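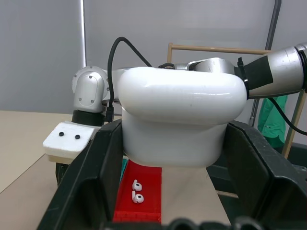 Visit report: the two-arm sorting demo at Skimholm

I'd never been inside a robotics lab before our November visit, so I went in with a notebook, a packed lunch and no idea what to ask. There were 18 of us from the course, plus our tutor, and we got split into two groups at the door. Mine got the sorting demo first (hooray, because the other lot had to sit through the safety talk on an empty stomach).

The demo was run by Anika Pruitt, who works on the Dundari project. Their job is putting small, slippery things where they belong, and the things they've picked are wireless earbuds and their charging cases. I thought that sounded a bit easy until she handed me a pair of spare grippers on a stick and let me have a go. I dropped the first earbud three times!

What we watched

There are two arms, one each side of the table. Cases go in the yellow bin and earbuds go on the coloured trays, red and teal. Each arm ends in a white housing with two dark fingers, and those fingers are all it has to work with, so the angle it comes in at matters loads. A case is a nice chunky thing to pinch. An earbud is mostly curve with a little stem, and Anika said the stem is what they'd like the arm to go for, though it doesn't always.

She told us they've recorded 421 runs of this task so far and want up to 2,000 before spring. I asked how long one takes and she said the slowest last month was 23 minutes, which got a laugh, and then she showed us the log to prove it. 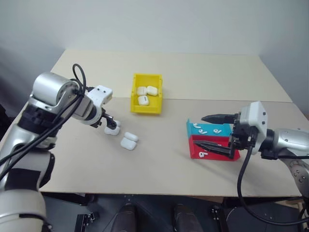

What I took away from it

The bit I keep thinking about is the cables. I'd expected everything to be hidden away inside the arms, but they loop about on the outside, and Anika said planning moves so that nothing snags takes up a good part of her week. I've put that in my design notes for our own project, where we've been ignoring wires completely.

I also want to try shiny objects against a coloured tray, as our webcam is hopeless with white on white. Our tutor has said we can borrow the big desk for it after the break.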